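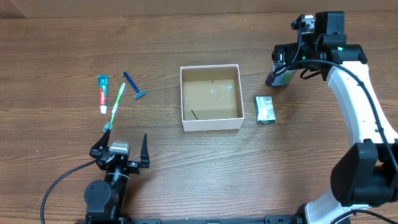
Speaker notes: pre-season talk, Parilthorpe clubhouse, 2 Sep 2023

Opening

Say hello, wait for the chairs to stop scraping. Thank them for turning out when it's still warm enough to be in the garden. Say who I am for the new parents — I coach the under-15s, I've done it since they were tiny, and I still can't throw a decent spiral.

Then straight in. What I want to talk about is how a small club gets through a short American football season with a small squad. We've got 6 league games, 8 if we make the play-offs, and that's it. No long run to play yourself into form. If we're rusty for the first two, that's a third of the season gone!

Last season, quickly

Don't dwell on the Kostance game. Everyone remembers it. We were ahead at half-time and we ran out of legs, and I'd rather talk about why. We had the same kids playing both sides of the ball for four quarters, and by the end our linemen were standing up out of their stance before the snap because it hurt to stay down. That's on me as much as anybody. 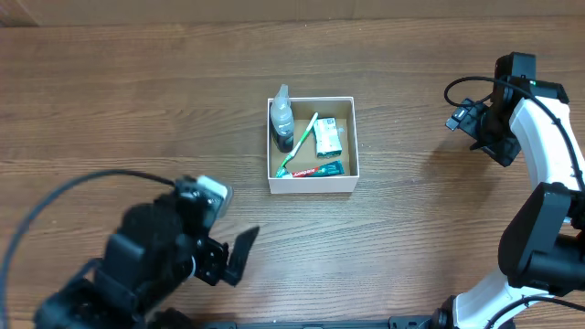
So the big change is rotation. In July we started splitting the line into two groups and swapping them every other series, whatever the score. I know some of you will be on the touchline shouting when your lad comes off on third and short (I would too). Please trust it for the first few games. A fresh average blocker beats a knackered good one, and I've got the game film to bore you with if you want it.

Offence

Keep this bit simple, half the room won't know the terms. We're cutting the playbook right down. We had 50 plays in there last year and I don't think we ran more than 15 of them properly. This year it's inside run, outside run, one screen, and a handful of short passes off the same look. Same formation nearly every time, so the kids can line up without looking over at me.

Mention the quarterback question before somebody asks. It's open. Both of them will play in the first game and we'll see how it goes from there. No, I won't say which one I fancy. 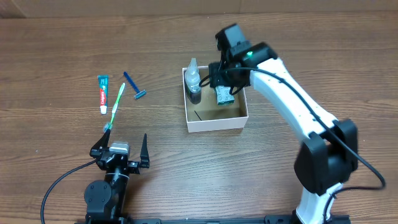
Away days are where we lost our heads last year. Two long coach trips, and both times we got off the bus half asleep and gave up a touchdown on the opening drive. For the Zasero trip we're staying over the night before, so everyone gets a proper walk-through in the morning. I'll send a kit list round, but the washbag side is easy: toothpaste, a toothbrush, a razor for anybody who's started needing one. Small tube is plenty, like the little Colgate one on the slide. Mouthguards go in the helmet bag and stay in the helmet bag. Pads get checked before we load the coach — ask me about the Bhatt Cup tie some time, when we had two left shoulders and no chin straps. (Pause for the groan.)

Defence

Short section, I'll be running over by now. We're staying in a four-man front. Tackling is the thing. We missed far too many in the open field, so every session starts with tracking and wrapping up, at half speed, heads out of the way. Newer parents worry about this and they're right to ask, so leave room for questions here.

Say clearly: any knock to the head and they're out for the day. I don't care if it's the final. 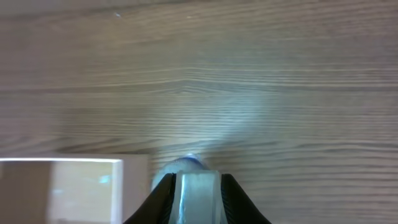

Wood grain, close up

What I need from you

Lifts, mostly. And people to hold the down markers, because the league wants a full chain crew at home games and we were scrabbling about on the morning every single time. You don't need to know the rules, you just need to stand where the official tells you and not wander off for a bacon roll.

Subs are the same as last year. Boots with moulded studs only, please, no metal.

Questions, then tea. If they ask about the new pitch, say we're still waiting to hear. Remember to hand the clubhouse keys back before I drive home.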